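Atham to Retire Vinyl Table Coverings From Town Rooms by October

Public works office cites cleaning chemistry, seam wear and replacement cost

ATHAM. The town will remove flexible vinyl and coated-fabric table coverings from its community rooms, library branches and after-school sites and replace them with bare laminate tops, under a purchasing change approved Monday evening. The measure passed without amendment. Work starts at the Drinberg Street library and is scheduled to finish in October.

The change covers 1,804 square feet of table surface across the town's buildings. It does not apply to coverings brought in by groups that rent rooms, or to disposable paper.
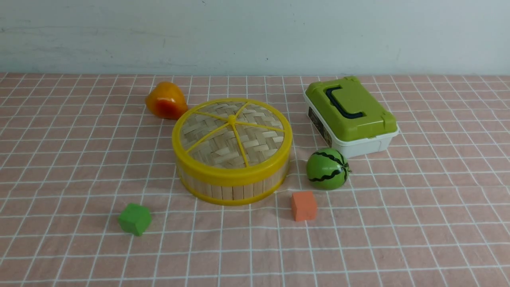
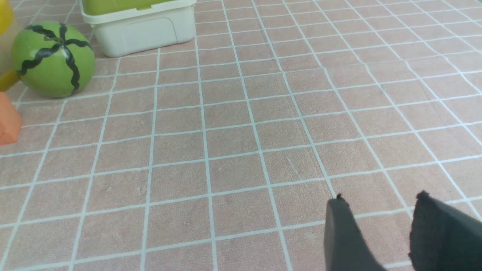 The public works office began reviewing table coverings last winter, after the contractor that cleans the after-school sites reported that its standard disinfectant was leaving a tacky film on some of them. Covers in current use were bought at different times from different suppliers, and the office holds specification sheets for fewer than half. Printed grid patterns, such as the white lines on pink in both photographs, turned out to have a use in the inspection. A straight printed line on a cover that has stretched or lifted no longer reads as straight, and inspectors were told to sight along the lines from a low angle before touching the surface. Plain covers had to be checked by hand, which took longer and gave less consistent results between inspectors.

Peninah Mrema, the facilities engineer who wrote the report, divided the defects into surface and structural. Surface defects include scuffs, fine scratches, ink transfer and loss of gloss. These affect appearance and, where the top coat has been cut through, allow cleaning solution to reach the backing. Structural defects include shrinkage, lifted edges, permanent creases and separation of the film from its fabric support. A cover with a structural defect was to be withdrawn the same day. A cover with surface defects only could stay in service until the next scheduled visit.

Of the covers inspected, 73 percent had at least one surface defect and 37 percent had at least one structural defect. Many had both. The report found no clear relation between the age of a cover and its condition. Frequency of cleaning and the product used were better predictors.

Flexible vinyl contains plasticizers, the additives that keep the film soft. Over time these can migrate to the surface, evaporate or be drawn out by solvents. As the plasticizer leaves, the film stiffens and shrinks. Alcohol-based wipes speed up the process. The after-school sites changed from a diluted detergent to alcohol wipes three years ago, and the report places the highest rate of edge lifting at those sites.

Creasing has a separate cause. Covers at most locations are folded for storage between sessions, usually along the same lines. The report states that rolling them on a cardboard core would have reduced the problem, but that few of the storage closets are deep enough to take a core of the necessary length.

Staff considered three options. The first was to keep the existing covers and change the cleaning product. The second was to buy heavier covers with a thicker top coat. The third was to remove covers altogether and resurface tables whose tops were in poor condition. The second option had the lowest cost in the first year. The third had the lowest cost over the planning period, mainly because it removed the labor of fitting, wiping both sides, drying and storing the covers.

The resurfacing contract went to Malabanan, a millwork shop that has previously done counter work for the town. It calls for high-pressure laminate in a matte finish, bonded to the existing tops, with an edge band on all four sides. Tops with swollen or delaminated cores will be replaced. The shop must submit a test panel before each batch. Panels will be rubbed with the approved cleaning solution for 1,000 cycles and checked for haze, color change and lifting at the edge band. A batch whose panel fails will be rejected.

Mrema said the cycle count was set to match the expected number of wipes at the busiest site over one school year, with a margin. "Edge banding is where we expect trouble if there is any," she said. "The field of the sheet will outlast the table."

Noise was raised during discussion. Several site supervisors had written that bare tops are louder than covered ones when cups, blocks and hard plastic toys are set down on them. The report acknowledges the difference but includes no measurements. Supervisors may request felt-backed placemats, to be bought from each site's supply budget and laundered with its other textiles.

The purchasing change also revises the list of approved cleaning products. Alcohol wipes will remain available for door hardware and light switches. Tabletops are to be cleaned with a neutral detergent, rinsed and, where food has been served, treated with the Jeketti quaternary solution at the dilution printed on the container. The solution must stay on the surface for the full contact time given on the label before it is wiped off. Sites will receive a laminated card with the steps.

Withdrawn covers will not be offered for reuse. The recycling contractor does not accept film bonded to a fabric backing, and the covers will go out with general waste as each site is converted. Unbacked film will be kept separate and held at the public works yard until staff determine whether a recycler in the region will take it.

Rooms will be closed for two working days each while tables are out. Groups with standing reservations will be moved to another room in the same building where one is free. The Drinberg Street library is first because its meeting room has no bookings in the opening week. The after-school sites will be done during the summer break, and the senior center last.

The full inspection report, including the defect definitions and the test panel procedure, is available at the public works counter during business hours. Questions about room reservations should go to the building concerned.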